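Womby Database: Frequently Asked Questions
Last updated 4/21/19

Which version do I need to import old tables?
You need Womby 7 or later. Open File, choose Import Table, and pick the old file. Field names carry over. Value lists do not, and have to be set up again under Layout.

Is there a limit on fields per table?
Yes, 417. Calculated fields count toward the limit — summary fields don't.
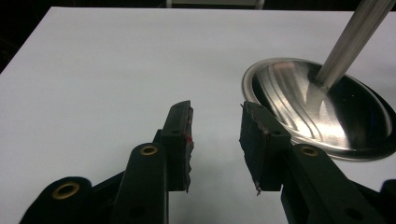

White tabletop

Why did my date fields turn into text?
The import reads any column with a blank first row as text. Fill in the first row and import again, or change the type by hand in Field Setup.

Can two people edit the same record?
No. The second person sees it as read-only until the first one saves or closes it.

How long does a backup take?
A file with 62 tables takes about 33 minutes on our office server. Run it after hours if you can.

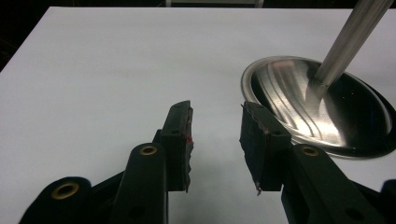
Open gripper at the white work surface

Can I still get the December release?
Yes. Write to Nayeli Carrillo at the Gondmont support desk and include your license number.

Who do I ask about custom scripts?
Itzel Sandoval handles script requests. Send a copy of the table with the private data removed.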